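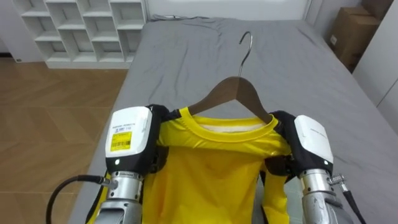

Forums > College Football > Recruiting > Unberg State Board
New Posts | Search | Members | Log In

Thread: Bravo commits to Unberg State

**porchlight_pete**
February 27, 2023

Well folks, we got him. Trinidad Bravo, the linebacker out of Fallex High, picked us over Latier and Hsiao Tech this afternoon, and I have been grinning at my wife across the kitchen ever since (she does not follow recruiting and has been very patient). I first saw him in December when my nephew's team drew Fallex in the second round, and I drove home telling anybody who would listen that this kid was the best tackler I'd seen at that level in years. He had 187 tackles over two seasons as a starter, and I would bet a good many of those were on plays run to the other side of the field. He'll look good in our yellow too, and I mean the proper bright yellow, same as the long-sleeved shirt on the brown wooden hanger up top, and none of that mustard business we wore on the road last fall. Anyway, welcome Trinidad, and welcome to the Bravo family if any of you find your way over here. We're a friendly bunch most of the time.

**millcreek_mom**

Oh, this is wonderful news! I was so sure he was headed to Latier after that second visit. My daughter goes to school over there and she said the coaches had him at a basketball game sitting right down front, so I had more or less made my peace with it. What a nice surprise to come home to. Do we know if he's enrolling this summer or waiting for the fall?

**porchlight_pete**

Summer, from what I read. He's a senior, so he graduates and then comes right up for workouts.

**Section12Gary**

I don't want to be the one to rain on everybody, and I do like the kid, but can we talk about need for a minute? We already have four linebackers coming back and we are awfully thin on the offensive line. Coach Szulc said himself at the booster dinner that the line was where he wanted to spend his time this winter, and here we are taking another linebacker. Bravo was rated number 524 in the country the last time I looked, so this isn't one of those cases where the talent is so good you take him and sort it out later. I'd have held that spot for a tackle.

**oldhash_marks**

Gary, I always enjoy your posts, but I have to disagree with you on this one. Two of those four linebackers are seniors this fall, and one of the others is coming off knee surgery. If you wait until you need a linebacker to go get one, you end up playing a freshman who hasn't learned where to line up, and we all lived through that season once already. As for the ranking, I've been following this since the newsletters came in the mail, and the difference between number 300 and number 524 is mostly who went to which camp.

**Section12Gary**

That's fair about the seniors, I had forgotten about the knee. I still say the line is going to get our quarterback hurt. We gave up a sack on third down so many times last year that my son started calling them before the snap.

**tailgate_lorraine**

Could somebody explain to me how Czesław Szulc keeps getting these boys out of Fallex? It's a four-hour drive and Hsiao Tech is practically next door. I know he coached high school ball out that way before he came to us, but that has to be a good while ago now.

**oldhash_marks**

Lorraine, he coached there nine years, and I think half the high school coaches in that county either played for him or worked under him. He goes back every spring for the clinic too. They had nearly 100 coaches at the last one, and my brother-in-law said Szulc stayed until the folding chairs were put up, talking to whoever wanted to talk. You can't buy that kind of thing — well, I suppose Latier is trying to.

**hsiao_lurker**

Visiting fan here, hope that's all right. Congratulations, you got a good one. Our board is pretty sore about it tonight. I'll say in fairness to Gary that Bravo struggles some in pass coverage. I watched him get beaten twice down the seam by a tight end who isn't going to play college ball anywhere. Against the run, though, he's a load, and he seems like a fine young man.

**porchlight_pete**

You're always welcome here, lurker. I saw one of those seam routes myself, and I'd call it half the safety's fault, but I'll grant you the other one.

**millcreek_mom**

Does anyone know what number he's hoping for? He wore 44 at Fallex and I believe that's taken until next year. My husband wants to order a jersey and I've told him to hold his horses.

**Section12Gary**

Tell him to order a lineman's.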